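Whole-house decluttering services, worth it?

tilefloor_tim
Posted Wednesday, 8:14 pm
Lesside quoted us $200 for a half day of "toy editing." Two people come over, sort everything and leave you with labeled bins. Has anyone paid for this and still had a tidy playroom a month later? I have my doubts.

mrs_oatcake
We did it in May. The bins looked great for 8 days. Then the kids went back to dumping everything out to find one thing. I would not pay again.

Undley_fan
Disagree. We used Prieto, same idea, and it stuck. You have to get rid of stuff first though. They hauled off 4 bags.

grumblebee
So you paid someone to carry 4 bags to the thrift store. I can do that for the price of gas.

My issue is the bins themselves. Every one of these companies sells you their own, and the Droneo ones are roughly double what a plain clear box costs at the hardware store. I asked what the difference was and got a speech about "visual calm."
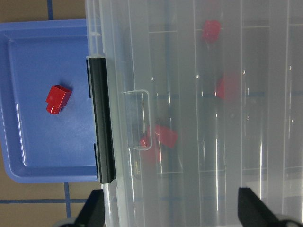
Shallow works better than deep in my house anyway. Anything deeper than a kid's forearm turns into a pit, and a label does nothing for a four-year-old who can't read.

Undley_fan
Ours had picture labels. And I'd never have gotten around to the thrift store run, so the money was for the push.

mrs_oatcake
Picture labels got peeled off here by lunch.

tilefloor_tim
OK, leaning no. I might spend $100 on plain boxes and do one shelf this weekend. Does anyone keep the lids on, or is that asking for trouble?

grumblebee
Lids go in the garage. They never get put back on.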